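Raghda Zoubi
2019-06-11

Short thread on bedroom humidity, after a winter of logging it. Mostly notes to myself, but a few people asked for the settings.

Relative humidity is a poor number to compare between rooms. It moves with temperature even when the amount of water in the air stays the same. Log dew point as well. Most cheap loggers will calculate it if you turn the column on in the export menu.

My setup is one Pilstead logger on the inside wall, one on the outside wall, both at mattress height. Sampling interval is 10 minutes. Shorter intervals fill the memory and show nothing extra, apart from the spike when someone opens the door.

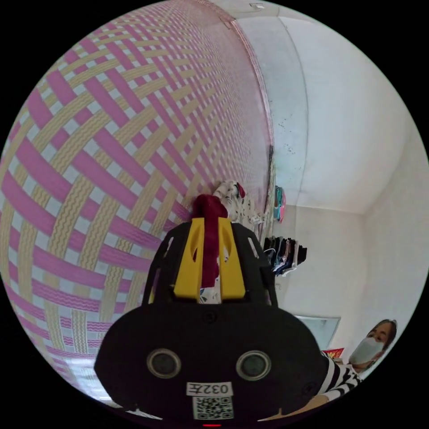 The outside wall is the one to watch. Air in the middle of the room can read a comfortable 50 percent while the air touching a cold corner is close to saturation. In February the two walls differed by almost 13 points overnight, with the door shut and the heating off.

Two people asleep put a fair amount of water into a closed room. The curve climbs from bedtime, flattens before dawn, and drops when the window is opened. Same shape every night. Only the height changes.

Rami Nseir asked whether a trickle vent is enough. In my room, no. With the vent open and the door shut the peak came down slightly. With the vent open and the door ajar it came down a lot. The air needs a way out as well as a way in. 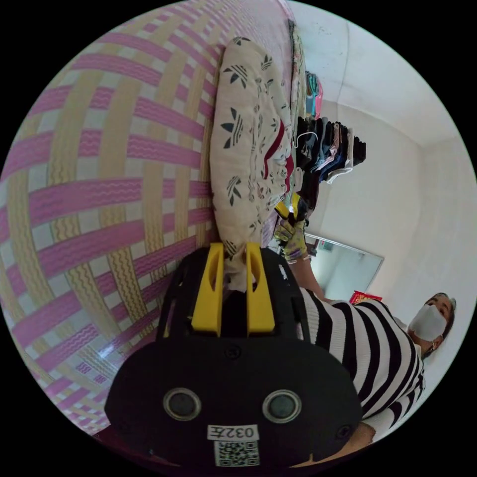
Next variable was the dehumidifier. I have the small Dallum, set to 55 percent, low fan. It cycles on and off through the night and keeps the outside wall below the point where I used to get spotting on the paint.

Do not set it to 35. It will run continuously, never reach the target in a normal house, and heat the room while it tries.

Calibration: put the logger in a sealed bag with a small cap of damp table salt and leave it overnight. It should settle at 75 percent. The salt must be damp, with no standing water on top. One of mine read high by 3, the other was fine. I correct in the spreadsheet and leave the device alone.

Hadi Issa pointed out that sensors drift and one check is not a calibration schedule. Agreed. I repeat it at the start of each heating season and write the offset on tape on the back.

Still open: whether moving the wardrobe off the outside wall made any difference. I moved it the same week I changed the fan speed, so the data is useless for that question. Will redo it next winter with one change at a time.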